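Bench arm: frequently asked questions

Who looks after the arm?
Terence Hollis. Faults go to him or, on Friday, to Miyuki Tamura. Quote cell number 1112.

How often is the gripper checked?
After every 500 cycles. Clean the fingers with a dry cloth, then run the open and close test from the Batow menu.

How do I check the height over paper?
Put one sheet flat on the table and bring the gripper down over it at no more than 36 mm per second. Stop short of contact and save the position. Repeat if the gripper has been taken off for any reason.
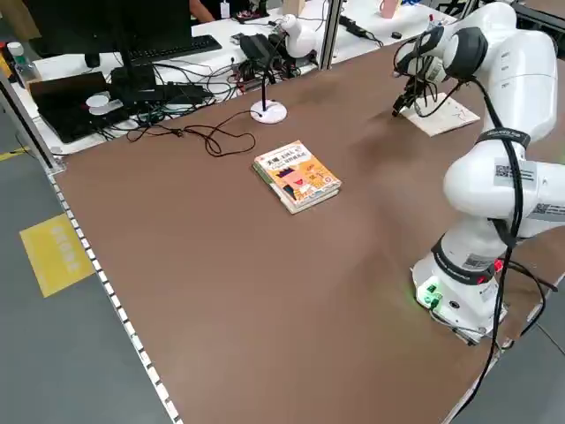
Gripper over the sheet, books in the centre of the table.

The cables catch when the arm bends. What should I do?
Stop the arm and power down. Loosen the nearest strap, give the cable more slack at the joint and refit. Move each joint by hand through its full travel before restarting. Do not pull on the plugs at the base.

Can I clean the labels?
Yes, with a damp cloth. No solvent. If a code will not scan, ask for a new label.

What is the limit on test speed?
Up to 100 mm per second with the guard settings on. Anything faster needs a signature from Jianhua Bai.

Where are fault notes kept?
In the Kettle log, under the cell number.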